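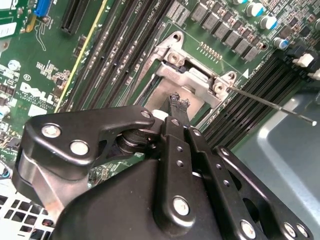 Can you still drop off an old computer at the Bavside recycling depot? You can, but as of this month you have to do it at the side gate on the canal road, and the front counter will send you back out if you try it there.

I found that out the way most people around here seem to be finding it out, which is by standing in the wrong line with a heavy box in my arms. So I went home, made some calls, read the notice the depot has taped up in the window (small print, bottom corner, next to the parking rules) and figured I'd put it all in one place before the rest of you load up the car.

The new setup started 10/06/2025. The depot used to take everything at one counter: paint cans, car batteries, toasters, TVs, the lot. Now anything with a plug or a circuit board goes to a separate shed run by Kurnari, the outfit that won the town's electronics contract back in February. Paint, oil and batteries stay where they were. Scrap metal stays where it was too, although the bin has moved to the far side of the ramp and I walked right past it.

The shed has shorter hours than the rest of the place. It opens at nine and closes at three, with a break at noon, and it's shut on public holidays. The main depot still runs until six, so if you show up after work with a printer you're out of luck. I asked if that might change and was told they'll look at it once winter is over. Take that however you like! I'm not holding my breath, but the woman on the phone was very nice about it and did write down my complaint.

There's also a limit now, and I think this is the part that will annoy people most. Each household can bring 2 large items per visit. A desktop computer counts as large. So does a monitor, a microwave or anything else you'd need both arms for. Phones, chargers, keyboards, cables and all that drawer stuff don't count toward the limit, so bring as much of it as you can stand to sort through. I had a shoebox full of chargers for phones I can't even remember owning, and they took the whole thing without blinking.

You don't have to pay. I want to say that clearly because there's been a rumor going around on the neighborhood page about a ten-dollar fee, and I asked twice. No fee for residents. You do need something with your address on it, and a utility bill on your phone screen is fine. Businesses are a different story – they have to book ahead through Kurnari and they get charged by weight.
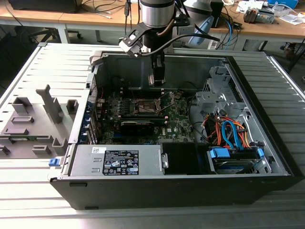
As for how much of this stuff there is, I was surprised. The depot told me 1,567 households came through with electronics last year, and 749 of those visits included at least one desktop computer. I would have guessed everybody was down to laptops and tablets by now, but apparently our closets say otherwise. The old counter kept the pile in a cage out back, and when the cage got full they'd just stop taking things until the truck came. That happened to me last winter with a dead TV, and it rode around in my trunk for a good two weeks.

Under the new contract the truck comes on a set schedule, and the computers go to a warehouse over in Paltent. Machines that still have some life in them get set aside for the reuse program there, and the rest are taken apart for parts and metal. The town gets a small share of whatever the metal brings in. Nobody would give me a number on that, and I did ask, so maybe somebody with more patience than me can bring it up at the next council meeting.

Now, about your files. The depot says wiping the drive is up to you, and they won't do it at the gate. If you're not comfortable doing that, you can ask for a drive form at the shed. You sign it, they tag the computer, and the drive gets shredded at the warehouse. They mail you a slip afterward. It's free for the first one and four dollars for each one after that. I used the form for mine, because I'm pretty sure that computer had every tax return I ever filed on it along with a lot of very bad vacation photos. The slip hasn't come yet but they did say to give it a month.

A few other things I picked up along the way. Take the batteries out of anything that has them if you can do it without a fight, and hand them in at the main counter first. Don't leave boxes outside the gate when it's closed (there's a camera now, and there's a fine). And if you can't get out there at all, the library branch on Ticona Street has a bin just inside the door for phones and small gadgets. It's emptied once a week and it was pretty full when I stopped by, so maybe don't count on it for anything bigger than a camera.

Parking is better than it used to be, I'll give them that. You pull in off the canal road, there's a little loop, and you can stop right next to the shed with your flashers on while you unload. Going in on a rainy morning I had it all to myself. I'm told it backs up badly in the last hour before closing, so go early if your schedule lets you.

The town says a printed flyer with the new hours will go out with the next water bill. Until then, it's the notice in the window or a call to the depot's main line, where option four gets you the electronics shed. Option three still says electronics in the recording, but it rings through to the paint counter, and they are pretty tired of hearing from us.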